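Does a hotel loyalty card still get you anything if the hotel changes hands?
Posted in Travel > Points, Cards and Memberships

Hajnalka Szalai
My husband and I have been loyal to the Stiria for longer than the Stiria deserves. Over the years we built up 2364 points in their guest club, and were told more than once that 4000 gets you a free weekend with breakfast. I had it planned. I had opinions about which room.

Now a letter has come saying the place has been bought by Burkelent, that "our valued members will enjoy an exciting transition," and that my points will be "reviewed." I have been reviewed before, by a bank, and did not enjoy it. The letter does not say what a point is worth under the new people, when the old club ends, or who to call. It does have a nice picture of a pool. The Stiria has no pool.

So, do I still have anything? Should I spend the points now on whatever they'll let me have (last I looked it was a robe or a cheese plate), or sit tight and hope? And does being a VIP member, as opposed to the regular kind, count for something when the new owner moves in? I paid extra for that one year in a weak moment.

Zoltán Bodnár
Spend them. Points are not money, they are a promise from a company that has just been sold. Get the robe.

Ferenc Antal
I worked a front desk through two ownership changes, so a longer answer.

First, read the terms of the old club, the boring ones, and look for a paragraph on termination. Most programs give themselves the right to end or change things with some notice, often 30 days, sometimes more. If there's a cutoff for redeeming, it will be in there or in a second letter that goes out after everybody has thrown away the first one.

Second, get your balance in writing today. Log in, save the page, print it if you're the printing type. When we switched systems at the Javitz, some balances came over short, and the guests who had a printout got fixed in five minutes. The ones who remembered having "a lot" are possibly still on hold.

Third, ask for a conversion rate before you ask for anything else, and ask by email. "Will my points be honored" gets you a yes that means nothing. "How many points will I have, and how many does a weekend cost" is harder to be charming about. At our place the points came over one for one, which everyone was thrilled with until they saw the new price of a room.

On the VIP part: paid status is different from points. If you paid for a membership year and it's still running, you bought something, and it's reasonable to ask for it to be carried over or for part of the fee back. If the year is long gone and they just never took the title off your account, I'd keep quiet and carry on being very important.

I wouldn't rush into the robe, myself. Write first, give them a week, then decide. If they turn out to be vague, the cheese plate was decent at every hotel I worked in — it came from outside.

Hajnalka Szalai
Thank you both. I've saved the balance and sent the email, and got an automatic answer thanking me for my interest in the pool. The membership year ended last April, so I'll be keeping quiet on that front, other than on this page. Will report back if a human turns up. My husband votes robe.
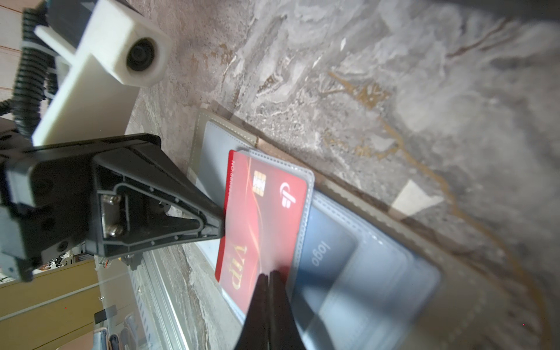 Zsolt Kerekes wants to know whether the points have to be used by the person whose name is on the account, as his mother has a pile of them at the Stiria and hasn't left her own town in years. He'd also like it noted that the robe runs small.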